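Plister: household waste sorting word list, README

Plister is a list of names for household waste items, each matched to a disposal category. It was compiled for the leaflets and phone line of the Stostotham collection service and is kept as a single tab-separated file. Maintainer: Soudabeh Parsa. Category review: Nicanor Meléndez.

Contents

The file holds 299 entries. Columns are term, variant spellings, category, and note. Terms are lowercase and singular. A term with two meanings gets two rows, and the note column says which meaning applies. Category codes follow the Mofokeng scheme, version 10, with the garden codes removed.

Of the 299 entries, 58 carry the code CHECK. These are items whose category depends on material or condition, such as a greasy pizza box or a coated paper plate. Do not convert CHECK to a default category on import. The Brullska import script did this until October and the resulting tables should be discarded.

Bins and the table

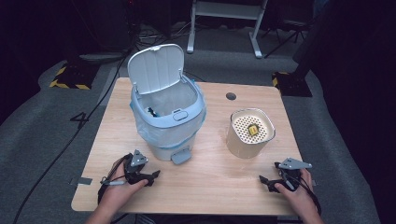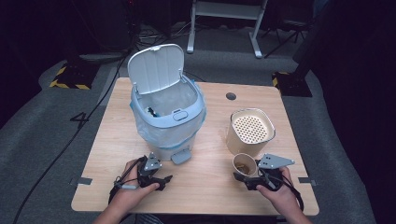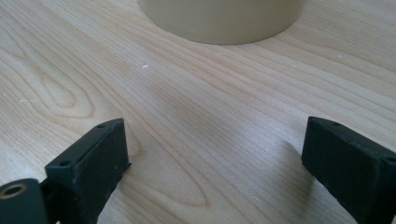 Terms for containers caused most of the disagreements during review. Callers use "bin" for the container, the bag inside it, and the collection round, so the bare word was dropped and replaced with specific terms. "Pedal bin" is listed as a variant of "pedal trash can" and refers to the whole object, including a hinged lid like the white one standing open in the first two pictures. The translucent bag folded over the rim there is entered separately as "bin liner", with "trash bag" as a variant. A liner is coded by its own material when empty and as residual waste when full. "Paper cup" is coded CHECK, as the coating decides the category.

Format limits

Terms are limited to 300 bytes in UTF-8, including variants. Variants are separated by a semicolon with no space. The note column may be empty. Quotation marks are not escaped, so readers that expect CSV quoting should have it turned off.

Known problems

Battery terms are incomplete. Regional names for aluminum foil trays are missing. Two rows for "jar lid" have the same note and need to be merged.

Corrections go to Soudabeh Parsa, with the term and the proposed code on one line.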